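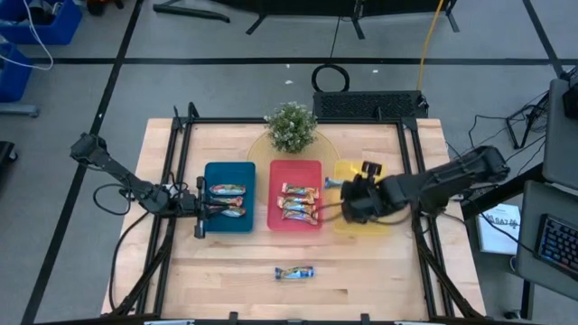 Assisted candy sorting at Rustad

Assisted candy sorting is the practice of dividing mixed wrapped candy into trays with paired robot arms under the supervision of a human attendant. At the Rustad confectionery packing plant it was introduced in October to take over part of the work of the hand-sorting room, which had employed 23 people.

Method

A station consists of a table and two arms mounted on opposite sides. Each arm handles the trays nearest to it, and the center tray is shared. Control software, supplied by Titon, assigns each pick to one arm so that the grippers do not meet over the same tray. Candies with twisted ends are gripped across the body, as a grip on the twist tends to open the wrapper. Dropped pieces are left on the table until the attendant clears them.

Effect on work

Hand sorters at Rustad stood for a full shift and were paid partly by volume. Attendants are paid by the hour and divide their time between refilling, clearing drops and logging faults. Shifts begin at 6 a.m., with a 20-minute check of the grippers and cables. An experienced hand sorter was rated at 1,130 pieces an hour; a station is rated at 651, but one attendant oversees several stations.

Nurhan Canpolat, who led the retraining, reported fewer complaints of wrist pain and more of boredom and eye strain. Sorters with long service found that their speed no longer affected their pay. Ulla Amundsen, a shift representative, negotiated a fixed supplement for this group and a rotation between the stations and the packing line.

Limitations

Soft or partly unwrapped pieces are still sorted by hand. Seasonal assortments require new settings, which are entered by Xinyi Zeng's maintenance group before each changeover.

See also: Starkum tray system; Piece-rate pay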